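Student Project Report: Wrist Roll Fault in the Lasholm Pick Simulation
Sekar Rahman, June 15, 2025

My project was to get a simulated arm to pick small items off furniture in the Lasholm room model. The controller is Wan, which our lab has used since February.
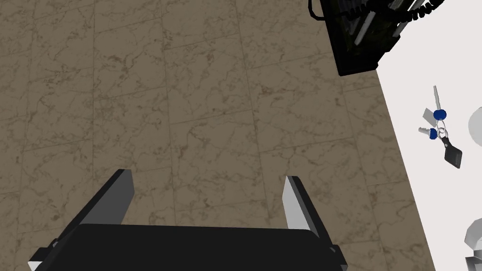 Each run starts with the jaws open and the arm in its home pose. The fault showed up in 11 of 100 runs. The wrist rolled far past its limit, the planner kept going, and no stop was raised.

I first blamed the room model and rebuilt the collision meshes. The rate did not change.

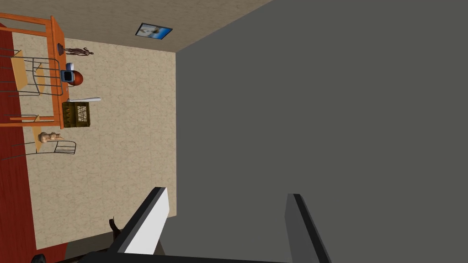 The next thing I checked was the wrist log. The commanded angle jumped between two consecutive steps, and the wrist followed it. In the wrist view the room is on its side, with the orange shelf on the left and both fingers still apart. The safety check only looked at joint speed, and the speed value was filtered over 16 steps, so the jump was averaged out.

I added a position limit ahead of the filter and ran 1,152 more runs. The limit tripped when it should and the arm held still. The bad command itself still appears, and I have not found where it comes from.
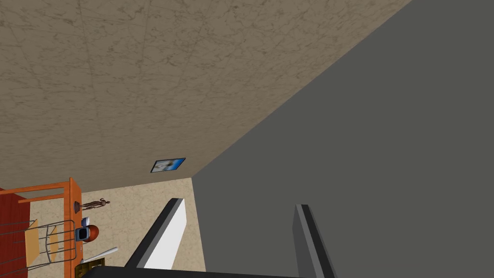

Bedthorpe asked in review whether a hold is a safe response if the gripper is already carrying something, and wanted that tested before the limit goes on the real arm. I have not tested it. It is first on the list for the next term, along with logging the raw command.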